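Visita técnica às instalações da Brodetti: automatização da limpeza de sanitários

No mês de março, uma delegação da Associação Sema deslocou-se ao centro de ensaios da Brodetti, empresa de serviços de limpeza com 508 trabalhadores e contratos em hotéis, residências seniores e edifícios de escritórios. A visita teve por objeto o programa Statbridge, dedicado à introdução de robôs na higienização de casas de banho, e os seus efeitos na organização do trabalho.

A delegação foi recebida às 9h30 pela direção de operações. Na apresentação inicial foi indicado que a empresa assegura a limpeza de 2,084 instalações sanitárias e que o lavatório é, de todos os equipamentos, o que mais vezes obriga o pessoal a trabalhar com o tronco inclinado. Os registos internos de saúde ocupacional atribuem a esta postura uma parte relevante das queixas lombares e de ombro, motivo pelo qual o programa começou por esta tarefa.

Seguiu-se a passagem pela zona de ensaios, onde a delegação acompanhou o trabalho num lavatório de cerâmica branca montado sobre móvel, com sujidade visível no fundo da cuba. 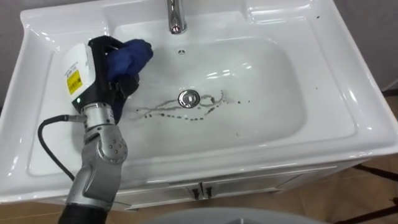

Braço robótico com pano azul-escuro junto à parede interior da cuba.

Os responsáveis explicaram que a dificuldade principal reside na superfície curva e nos reflexos da cerâmica, que tornam menos evidente a distinção entre brilho e resíduo. A pressão exercida sobre o pano é também objeto de regulação contínua. Até à data da visita tinham sido realizados 400 ensaios, todos com a presença de uma trabalhadora ou de um trabalhador da área da limpeza, a quem cabe avaliar o resultado segundo a mesma grelha aplicada nos edifícios dos clientes.

Este último ponto mereceu a atenção da delegação. As funções de avaliação e preparação são desempenhadas por pessoal com experiência de piso, em regime de rotação, e dão lugar a um suplemento remuneratório. Concluíram a formação correspondente 122 pessoas. O conteúdo abrange a escolha dos panos, a separação por zona de utilização, as regras de segurança junto do braço e o preenchimento da ficha de ensaio.

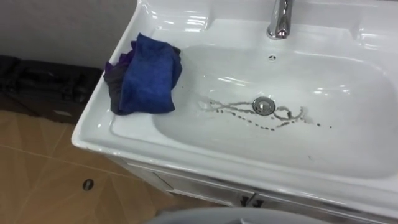 Panos pousados no rebordo do lavatório e marcas de sujidade em redor da válvula.

Na reunião com representantes do pessoal, realizada ao fim da manhã, foram expostas reservas quanto ao ritmo de trabalho. Receia-se que o tempo libertado nos lavatórios seja convertido em mais quartos por turno - questão que a direção remeteu para a negociação do próximo acordo de empresa. Foi ainda solicitado que as fichas de ensaio não sirvam para a avaliação individual, pedido que a direção aceitou e que ficará escrito no regulamento do programa.

A sessão terminou às 13h00, na sala Mohamedi. A Sema solicitou cópia do plano de formação e dos dados de saúde ocupacional agregados por função, e propôs nova visita em outubro, já num edifício em exploração.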